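Notebook, wiring bench - April, morning

Continuing from the last entry. The scrap wire is still the main problem of this bench. Yesterday I took the drawer out and emptied it on the big table in the back, and I found everything in it except what I was looking for. Thabiso says we should throw away all pieces shorter than a hand, but I don't agree. The short ones are exactly what we use for jumpers on the Grolura boards, and a new reel of the thin red costs 800 and takes long to arrive.

So the rule I want to try is this. Wire is sorted first by color and only after by length. Before, we did the opposite, and it was slow, for the reason that you must pull every piece free before you can measure it. With color you can already do much while the tangle is still a tangle.

What I noted about tangles, for Anel, who asked me:

Thin wire with smooth insulation makes loops that lock in each other when you pull. If you pull strongly on one end, the knot becomes smaller and harder, and then only the cutter helps. It is better to hold the bundle at one point and let the rest hang and open by its own springiness. Then look for a loop which goes over only one other loop, and begin there.

Red alone is easy enough. Red and blue together is the bad case.

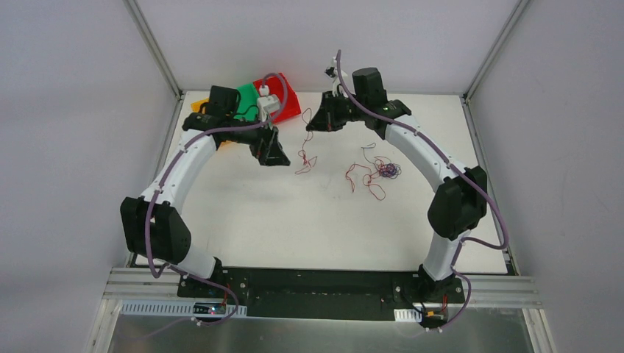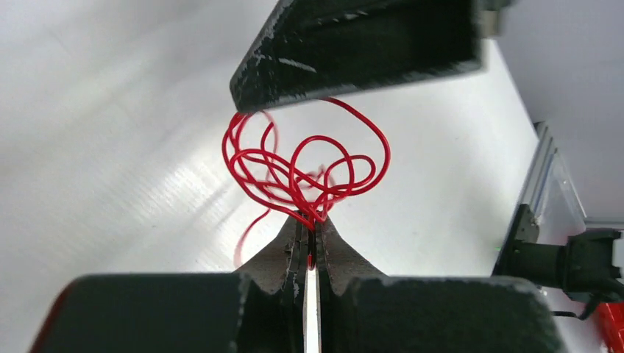 The mixed ones I would not try to finish in one go. Take out what comes easily, put it on the side, turn the rest over and start again from the other side. Pieter has patience for ten minutes and after that he cuts, and I must say his pile is not much worse than mine.

Tools: the plastic hook from the Jistov kit is better than tweezers. Tweezers leave small marks in the insulation, and on two pieces I saw copper. Those two went to the bin. The hook has a rough place near its tip and I need to sand it, it catches.

Storage. Busisiwe proposed to wind each color on a card, with a cut on both sides for the ends. I made 4 cards from an old box cover and it works nicely for the long pieces. For the short pieces the card is too much work, so they go in the flat tins, one color per tin. Please don't close a tin with an end sticking out.

Still to do:
- label the tins
- ask Unathi if the shelf over the sink is free, 70 cm would be enough
- sand the hook
- find who has the good side cutter (it was here before lunch)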